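Padding, pins and a long afternoon with two grippers

I've been meaning to write up the finger pads since the spring, and every time I sit down to do it somebody sends me a new thing to try and I lose another evening. So this is going to be a bit of a ramble, and you may want to put the kettle on first.

Those of you who've been reading for a while will remember that I started with the bare Trundholm fingers, straight out of the bag, and that I was very pleased with them for nearly a week. They're stiff, they close squarely and they'll pick up a wooden block all day long. Then I tried them on something smooth and round and it was like watching a person eat peas with two rulers. Torbjørn Fagerlund wrote to suggest padding the faces, which I'd been putting off (I'm hopeless with glue), and he was quite right.
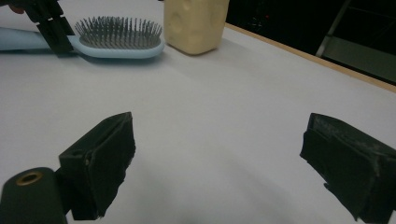
Posted by Kolbrún Kragh in Workbench, May
9 comments

The hairbrush has become my favourite test object, and I'd recommend one to anybody who is comparing grippers at home. It has a handle that wants to roll, a head that's wider than the rest of it, and all those metal pins, so where you take hold matters a great deal. Close on the handle near the head and it balances rather nicely. Go further down and the whole thing droops, and then you're trying to set down a drooping brush, which I can tell you is no fun at all!

I did 70 lifts with the bare fingers and 70 with the padded pair, same brush, same table. The bare ones dropped it 9 times. The padded ones didn't drop it once, though they did twist it a fair bit on the way up, and I'm still not sure whether that's the pads giving way or me being clumsy with my wrist. Asuka Tamura thinks it's the wrist. She's probably being kind about the pads, as she cut them for me.

The drawback is wear. Foam looks lovely for a day or two and then the top edges start to go, and dust sticks to everything. I've tried wrapping a second layer over the first, and it does last longer, but you lose some of the opening and you can't feel the moment of contact nearly so well. Zaslow sell a firmer rubber sheet that I'd like to try next, if I can find someone to share it with, because the smallest roll would do 200 fingers and I have four.

I also want to go back to the wider opening. I'd been setting mine narrow out of habit, and with two grippers over one table it's such a relief to have room to come in at an angle.

More when the rubber arrives.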